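Pen holder

A pen holder (also pen pot, pencil pot, desk tidy or, in older household books, pen jar) is an open container kept on a desk or table for holding pens, pencils and other narrow things upright, so that they can be seen and picked out with one hand. It is among the commonest of all desk articles and also among the least standardised, as almost anything with a closed bottom and an open top has at some time been pressed into the job: jam jars, mugs that have lost their handles, tins, flowerpots, offcuts of pipe and the bottom halves of plastic bottles. This article deals mainly with the soft-sided type, made in the shape of a small bag with its rim rolled or folded over, and with the habits of use that have grown up round it, including its frequent and rather friendly sharing of a table with hairbrushes and other articles of the dressing table.

Contents
1 Name
2 Forms
3 The soft or bag-shaped holder
4 Lettering and decoration
5 Contents of the holder
6 Place on the table
7 The shared table
8 Care
9 Gallery
10 See also

Name

"Pen holder" is an awkward term, for it once meant the shaft into which a steel nib was pushed, and people who write with dip pens still use it that way. Shops have tried to get round the muddle with "pen pot", "pen cup" and "desk tidy", the last of which properly belongs to a tray or box with several compartments. In everyday British speech "pencil pot" is perhaps the most usual name of all, and is used quite happily of a pot with no pencils in it.

Forms

Rigid holders are the older and still the larger family. They may be turned, moulded, thrown on a wheel or folded from sheet metal, and their great merit is weight at the bottom, which lets them stand up to a long ruler or a heavy pair of scissors. Mesh cups are light and show their contents from every side, but fine pencil points tend to find their way through the holes. Divided holders keep the pens from falling across one another, at the cost of being a nuisance to clean.

Soft holders stand somewhere between the pot and the pencil case. They may be of felt, canvas, washable paper, leather or an imitation of it, and they keep their shape partly by the stiffness of the stuff and partly by whatever is put inside them. An empty one will often sag a little, and many people think it none the worse for that.

The soft or bag-shaped holder

The bag-shaped holder takes its outline from the grocer's paper bag with the top turned down. The turned rim does real work — it doubles the thickness where the hand most often knocks against it, and it can be unrolled by a turn or two when something taller needs support. The sides are left free to bulge. In tan and beige the likeness to a paper bag is strong, and at arm's length it can be quite hard to say whether one is looking at paper, cloth or something pretending to be leather.

The small workshop of Yáñez made bag-shaped holders to a pattern by Patricio Valdebenito, who had begun by sewing bread bags and who kept the same side seam when he turned to stationery. His first run was of 200 pieces, all in one size, with a flat round base stitched in last of all. A later pattern, sold under the name Prirkska, had a squarer base and a deeper roll at the rim, and was liked by people who kept their holder on a windowsill, where the rounder one had a way of being brushed off by the curtain. The Wevov holder, which followed, had a stiff card disc that could be lifted out when the cover needed washing. Buyers lost the disc with great regularity, and for a time it was sold separately in packets of eight.

Valdebenito's own notes on the pattern are short and practical. He advised cutting the rim generously, because a rim that is too short will not stay rolled, and he was firm that a soft holder should never be made taller than the pencils that were to go in it, "or one is for ever fishing".

Lettering and decoration

Soft holders usually carry very little decoration, and what there is tends to be a single word or a short line on the front, in dark print. Cursive and other decorative letters are much favoured. They follow the curve of the side well enough when the holder is full, but when the material creases the letters crease with it, and a word that was plain in the shop may become something of a puzzle on the desk. Plain colours are otherwise the rule, with tan, beige, grey and mustard yellow all common.

Contents of the holder

In principle a pen holder holds pens. In practice it also takes in paintbrushes, a nail file, knitting needles, a spare key, chopsticks, the stick of a long-finished lolly and a tape measure that has slipped to the bottom and will be looked for everywhere else first. An informal survey printed in the household magazine Praranis looked at the holders of 131 readers and listed 208 different kinds of thing found in them, the editor remarking that she had stopped separating the pens that wrote from the pens that did not, out of kindness.

Novelty stationery has a special place here. Pens and pencils with a small figure at the top — a bear, a rabbit, a cat, a piece of fruit — are made to be seen over the rim, and an upright holder shows them off far better than a drawer does. Pale pink, cream and other soft colours are usual in such sets. The figures make the pen top-heavy, so it is best to put them towards the middle and let the plainer ones lean against the side.

Place on the table

The usual advice is to keep the holder on the side of the writing hand and a little further off than the paper, where the sleeve will not catch it. On a wide table it drifts naturally towards the far edge, and there is no great harm in this so long as it can still be reached without getting up. A soft holder should be kept well in from the edge itself. White tabletops set off the tan and yellow kinds very nicely, though they are merciless about ink.

The shared table

In many homes, and above all in bedrooms and rented rooms, one table has to do for writing, for meals and for getting ready in the morning. The pen holder then stands beside combs, clips and brushes, and sooner or later the tail comb moves in with the pencils. The detangling hairbrush is a frequent neighbour. It has rows of thin pins set in a flexible pad, and its broad head makes it a poor tenant for a pen holder, so it is generally laid flat alongside. Opinion differs on which way up it should lie. Resting it on its back spares the pins from being bent by the weight of the handle, and laying it face down keeps the dust out of the pad.

Care

Soft holders should be emptied now and again, turned upside down over a newspaper and tapped, as pencil shavings and grit gather in the seam of the base. Fabric may be sponged with cool water and a little soap, and dried standing up with a glass inside it to keep the shape. Paper types are better wiped with a barely damp cloth. Ink on the inside is best left alone. A rim that has lost its roll can be coaxed back by turning it down while damp and pegging it overnight.

Gallery
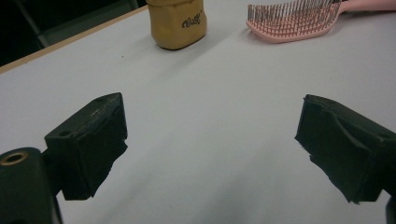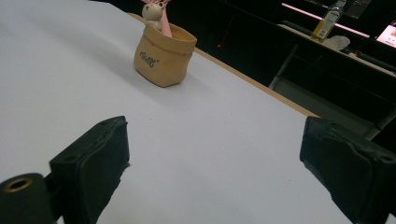

Soft-looking containers on a white tabletop: mustard yellow with cursive lettering, near a pink detangling brush (first picture); tan with a rolled rim, holding a small cream animal figure and a pale pink stick-like item (second picture).

See also

Desk tidy
Dip pen
Pencil case
Dressing table
Hairbrush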